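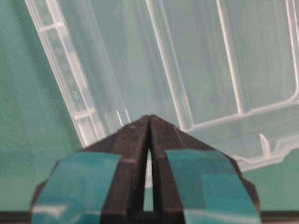 Search this site
Enter keywords Go

Print this page | E-mail this page

Denness Reuse Room: Progress Report to the Fivell Fund

Submitted by Sveva Mazza, project lead
October 17, 2021

Dear Ragnvald,

I promised you a report once the sorting room had settled into a routine, and I'm so happy to be writing it now. Your grant has taken us from a pile of mixed plastic in a back hallway to a room where clear food and storage containers are checked, washed, matched with lids and sent back out to people who will use them. We've learned a lot (mostly about lids!) and I'll try to get it all down.

Numbers first. We have put 1568 containers back into use so far. Our goal for the first year was modest, and we passed it with months to spare. Up to 300 containers now come through in a busy week, most of them from the lunch program at Pralla Street and the drop-off shelf at the Amato market.

What the money paid for

The largest expense was the sink and the drying racks. We chose open racks after trying towels for a month, and the difference is wonderful — the clear plastic dries without streaks and we can see scratches much more easily. Iñaki Marín put the racks up over two evenings and wouldn't let us pay him for the second one.

The next largest was shelving. We had planned to sort by size alone. That was a mistake. Two tubs can look identical and still take different lids, so we now sort by rim, then by depth. There are 16 rim groups on the wall, each with a sample lid hanging beside it.

We also bought labels, food-safe soap, gloves and a used scale. The scale was Anežka Šťastný's idea and I resisted it, but weighing each outgoing crate has saved us hours of paperwork with Pralla Street.

How a container moves through the room

Everything is looked over before it is washed. Cracked or badly clouded pieces go straight to recycling. Sound ones are washed, racked, and checked again in good light. Clear plastic is harder to inspect than colored plastic, especially at the corners, where a fine crack can pass for a mold line. We tip each piece to one side and then the other and run a thumb along the rim. Wenceslao Bermúdez has written this up as a one-page guide, and new helpers pick it up in a morning.

What hasn't worked

The evening shift never filled. We offered it on two nights and ended up with the same couple of people both times, so we dropped it in the summer and added an hour to Saturday mornings.

Lids are still our biggest headache. We receive far more bottoms than tops. The Amato market has agreed to put out a separate lid box, and the first batch matched seven of our orphan sizes, which had us cheering.

The hot water heater is too small for two people washing at once. I had hoped to leave it alone this year. I don't think we can.

What comes next

In January we'd like to open a small borrowing shelf, where anyone cooking for a crowd can sign out large clear tubs and return them afterward. People have been asking for this since the day we opened the door, and the big tubs are the ones we have the most trouble storing anyway. We will need a sign-out book, one more rack and an answer on the water heater. I'll send a separate budget page with the two quotes.

Please come and see it. Saturday mornings are loud and very cheerful, and we'd love to put you on rims.

With thanks,
Sveva

Print this page | E-mail this page

Comments

Marguerite P.
Do you take the deep ones with the snap handles? I have a closet full and would bring them over.

Iñaki Marín
Yes please, and bring the handles even if they've come off.

Tomlake
The lid box is a great idea. Put it nearer the door though, I walked past it twice.

Wenceslao Bermúdez
The guide is taped inside the cupboard over the sink if anyone wants to copy it.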